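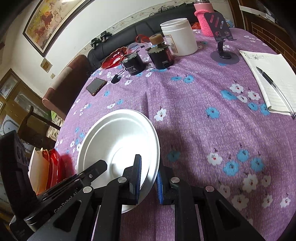 So how do you decide what stays on the table? You leave out the things you'd reach for in the next hour, and everything else goes in a cupboard, even the pretty stuff.

That was the first thing I asked Radwa Shawky, and she answered before I had my coat off. I'd gone over to talk about tables because hers is the one everybody at our Boncombe supper swap talks about, and mine is (still!) under a pile of mail.

Search recipes, rooms, people Go

Hers is round, with a lilac tablecloth covered in little flowers, some white with red centers and some blue. I told her I'd be scared to eat over it. "It's a tablecloth," she said. "It goes in the wash. I had a plain cream one for years and I fussed over every crumb, and with this one I don't even see them."

We got onto plates pretty quickly. Radwa likes color, so there's an orange one and a red one keeping company with the white, and I wanted to know if she'd bought them as a set. She laughed at me. "No, no. The white ones came from my aunt. The red I found at the Gerier sale in August, and I paid 2 dollars for it and felt like a thief." She puts the white out for guests she doesn't know well, and the bright ones for people who'll stay late.

I asked about storing plates on edge, which my mother would never have allowed. Radwa is all for it. "If they're flat, I use the top one forever and the bottom one never gets a turn. On edge I can pull any of them." She does want something solid for them to lean on, and she won't do it with anything chipped.

Then the jars and bottles. She keeps the small things toward the back of the table so the front is free for eating, with the tall ones where they won't get knocked by a sleeve. A red scalloped dish lives back there too, and I badly wanted it. "Everyone asks about the dish," she said. "It holds whatever I took out of my pockets."

There's a bottle in a knitted pink sleeve as well! I asked who made the sleeve and she said her neighbor Iman Badawi, who knits for anything that stands still. I have since put in an order.

We use cookies to remember your settings. Accept Manage

Before I left I asked what she'd tell somebody starting with a table like mine. She thought about it while she poured more tea. "Clear it once, all the way, and put the cloth on. Then bring things back one at a time, and if you don't miss something, leave it where it is." I got home at nearly 90 minutes past when I'd promised, and the mail is in a box on the stairs now.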